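How does a song get to number one?

I used to think there was a big scoreboard somewhere and a person with a ladder who changed the names on it.
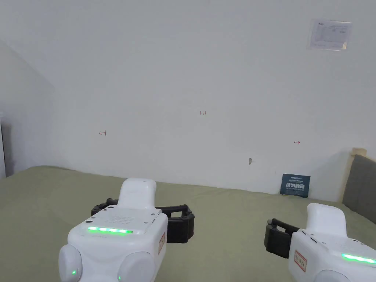
My favourite band when I was small was called Grotetti, and I wanted them to be top of the chart so badly that I played their single 12 times before breakfast. It made no difference at all, because back then only sales counted! You had to go into a shop and buy the record, and I'd already bought mine.

These days playing a song can count too. When you listen on a music app, that's called a stream. One stream is worth much less than one sale, so the chart people add lots of streams together and treat the whole bundle as a single sale.

Let's try it with a pretend chart. Say 140 streams make one sale. A song called Gamdale gets sold 157 times in a week, and it's streamed enough to earn another 2,216 sales. Add them up and you get 2,373. If no other song that week beats 2,373, Gamdale is number one (hooray!).

Can you cheat by leaving a song on all night? People have tried. Charts usually have rules about it, so after a certain number of plays from the same listener, the extra ones stop counting. My breakfast plan would probably have been spotted.

What about albums? An album is a whole collection of songs, and it normally gets a chart of its own. A band can have a number one album without having a number one single, which confused me for years.

And why does the chart change every week? The counting starts again from nothing. A song that everybody loved last week has to be bought and played all over again, and there are always new ones coming out to push it down. Grotetti got to number 12 once and then dropped straight out. I still know all the words.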